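소금을 줄이면서 쓰는 일기

한국에 와서 산 지 몇 년이 되었지만 긴 글을 한국어로 쓰는 것은 아직 느립니다. 틀린 표현이 있으면 댓글로 알려 주십시오.

건강검진에서 혈압이 조금 높다는 말을 들었습니다. 의사 선생님은 약보다 먼저 소금을 줄여 보자고 하셨습니다. 저는 국물을 아주 좋아하는 사람이기 때문에 그 말이 슬펐습니다. 과자도 마찬가지입니다. 봉지에 "Original Sea Salt"라고 적혀 있으면 바닷소금이니까 몸에 괜찮을 것이라고 생각했는데, 나트륨은 바다에서 와도 나트륨입니다.

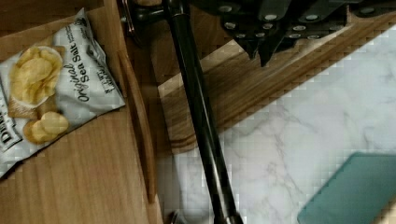
첫 번째 달

처음에는 모든 음식에서 소금을 반으로 줄였습니다. 이것은 실패했습니다. 3일 동안 맛이 없는 국을 먹고, 그다음 날 라면을 끓여서 국물까지 다 마셨습니다. 그 후에는 방법을 바꾸었습니다. 국은 한 그릇에 200밀리리터만 담고 건더기를 많이 넣습니다. 간은 불을 끄고 나서 맨 마지막에 봅니다. 뜨거울 때는 짠맛을 잘 느끼지 못한다고 어느 책에서 읽었습니다.
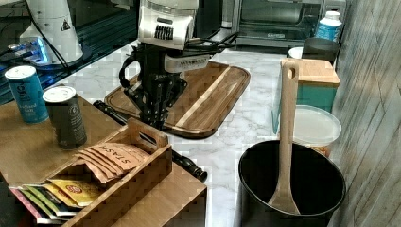

간장을 쓰는 습관도 고쳐야 했습니다. 전에는 병을 들고 그냥 부었는데, 지금은 작은 숟가락으로 잽니다. 대신에 파, 마늘, 식초를 전보다 많이 씁니다. 그래서 채소를 써는 시간이 길어졌고, 밝은 줄무늬가 비스듬하게 들어간 저 갈색 나무 도마처럼 테두리가 올라온 것이 편하다는 것을 알게 되었습니다. 토마토 즙이 조리대로 흐르지 않습니다. 참기름은 향이 강해서 몇 방울이면 충분합니다.

밖에서 먹을 때는 아직 어렵습니다. 회사 근처 식당의 김치찌개는 정말 맛있고 정말 짭니다. 밥을 먼저 먹고 국물은 남기려고 하는데, 성공하는 날이 있고 그렇지 않은 날이 있습니다. 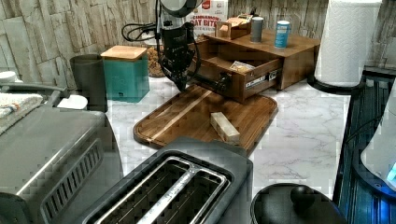

부엌 조리대와 나무 서랍장

다음 검진은 12월입니다. 혈압이 얼마나 내려갈지 저도 모릅니다. 그래도 요즘은 삶은 감자를 소금 없이 먹어도 조금 달게 느껴집니다. 다음 글에는 싱겁게 담근 오이 피클 만드는 법을 쓰겠습니다. 식초 비율은 아직 시험하고 있습니다.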